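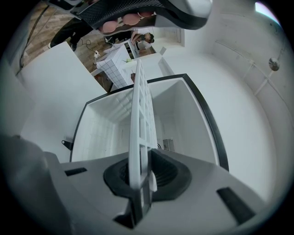

Fixing a Grip That Lets Go of Thin Parts

If you've ever watched a gripper pick up a thin plastic panel beautifully and then drop it two seconds later, this page is for you! We chased this fault on and off since August, and I learned so much about jaw collars along the way that I have to share it.

The part that gave us trouble was a white lattice panel, held edge-on so it stands straight up out of the rubber collar. Edge-on is a hard grip. There's very little plastic for the rubber to hold, and the openings in the lattice mean that some of the ribs inside the collar are pressing on air.

What the fault looks like

The controller reports a good grip. The panel lifts, stays upright for a moment, then leans and slides out. On our Musach controller the log showed 12 drops in one afternoon, and every one of them was marked as a successful pick. That's the worrying bit – a drop with no alarm means the arm carries on moving with nothing in its hand, or with a panel sticking out sideways.

Before you start

Stop the program, switch the gripper to hand mode and keep your fingers away from the collar until the power light is off. Move cords off the floor where you'll be standing. You'll need a lint-free cloth, warm water with a drop of dish soap, a small flashlight and a spare collar.

Step 1. Clean the collar

Wipe the outside of the rubber first, then work the cloth down between the ribs. Plastic dust packs in there and makes the rubber slick. Let it dry completely! I put ours back to work damp the first time and got a fresh batch of drops for my trouble.

Step 2. Check the ribs

Shine the flashlight into the opening and look for ribs that are flattened, shiny or torn. Ours had 2,410 cycles on it and the ribs on one side were nearly smooth. If yours look like that, swap the collar and skip to Step 4.

Step 3. Check how the collar is seated

Press around the rim with your thumb. It should feel the same all the way around. A soft spot usually means the collar has crept out of its groove, so pull it off and seat it again, starting from the side with the soft spot.

Step 4. Raise the closing force a little

Go up 2 steps at a time and no more. Too much force bows the lattice, and a bowed panel springs free when the arm turns.

Step 5. Fix the grip check

Asuka Hoshino spotted this one, and I'm still delighted by it. Our Sundaram script checked the grip once, right after closing, and never looked again. She moved the check inside the travel loop, so a lost panel now stops the arm.

Step 6. Test it by hand

Close on a panel, hold the gripper upright and tilt it slowly each way. Then do some 27 picks at low speed. If the panel leans on any of them, go back to Step 3 – in our case it was the seating again.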